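The good tablecloth

My mother owned one tablecloth that mattered and a drawer full of ones that didn't. The one that mattered was white damask, bought at Bellis, the department store in Oltby, back when Oltby had a department store. It came out in December and possibly for a funeral. The rest of the year it lived in tissue paper on the top shelf of the linen closet, where it developed creases that no iron has ever defeated.

I have it now. I also have her rules about it, which I never asked for and can recite. No red wine. No beets. No candles without a saucer. Children at the far end, on a towel. By the time you had made the table safe for the cloth, there was very little room left for dinner.

For years I kept it the same way she did, and felt vaguely bad every time I opened the closet. Then last winter I looked up what the thing was worth, thinking I might insure it or at least brag. A seller on Fondosine had one that looked identical to me, down to the border, and was asking $300. It had been sitting there so long that the listing had picked up 2 price cuts. It went for $100 in the end, with napkins. I had been guarding it like a museum piece on behalf of a market that did not want it.

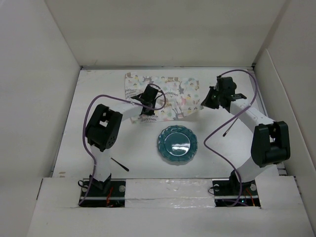 So I started using it. Not every night, I'm not a duke. But soup has been eaten over it, and a takeout curry, which I can report leaves a mark the color of a school bus. I tried the dish soap, then the baking soda, then a paste from a forum where people argue about enzymes the way other people argue about baseball. The stain is now a polite yellow. I put the salt on top of it.

What surprised me was how little I minded. The first spill was awful for the length of one evening. After that the cloth was just a cloth, a bit heavy to wash and slow to dry, and it hung over the shower rail like everybody else's laundry. The creases are softer too. They apparently needed gravy.

My other discovery is that I dislike ironing damask so much that I will buy things to avoid it. I got a steamer from Grarnero, the small one, which holds enough water for one corner and then needs a rest. A cloth that seats six takes me most of a radio play. I stop when the play does, and whatever is still wrinkled goes under the bread.

I have kept one of the rules. Beets are still banned, though that has more to do with beets.

The drawer full of lesser tablecloths is still full, by the way. There's a plastic one in there with lemons on it that I remember from every summer I was a kid, and it has survived everything, including the barbecue that fell over. I wouldn't get two dollars for it. It's in tissue paper now, on the top shelf.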